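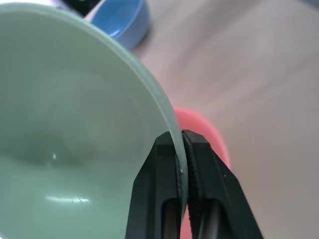

Every reader who wrote in after our piece on second-hand crockery asked the same thing, which was whether a scratched bowl is still worth keeping. We put it to the owner of a small shop in Tarnham that sells used kitchenware, mostly plates and bowls, from one long room behind the post office.

"Most of the time, yes," she said. "People bring me a bowl with a few dark lines inside and tell me it's ruined. Often that's metal from a spoon or a whisk. It sits on top of the glaze and it comes off with a mild cream cleaner and a soft cloth. If the line is still there after that, and you can feel it with a fingernail, it's a proper scratch."

A proper scratch does not bother her much either, provided the bowl is used for fruit or bread. She is stricter about chips and cracks. Anything with a crack running down from the rim is taken off sale.

The shop had 351 pieces on the shelves when we visited in September, and she knows the figure because she had just finished the stock list. Of those, 27 were large bowls. Green ones sell first, particularly the pale, greyish greens, and she has given up trying to keep a matching set of them together.

"Somebody comes in for one and goes home with one," she said. "I used to hold out for the set. I had three from the same house in Vavberg and they sat there all winter. I split them up and they were gone by Easter."

She checks each bowl by the window before it is priced. She tilts it so the light runs across the inside, then follows the rim with her thumb. The rim takes most of the knocks, she said, from taps and from other bowls in the cupboard. After that she fills it with water and leaves it on newspaper overnight.

Her advice on storage is short. Big bowls go at the bottom, with a sheet of kitchen paper between each one, and no more than three to a stack. Lift them with both hands under the base. She does not put anything old in the dishwasher, although she admits her own mixing bowl has been through it 100 times and looks much the same.

Would she ever buy new? She thought about it while wrapping a pie dish for a customer.

"I did once, in Hisberg. A nice bowl, too. I gave it to my sister and went back to the old one. I know how much dough it holds."

The shop is open from ten until four, and bowls are taken in before noon.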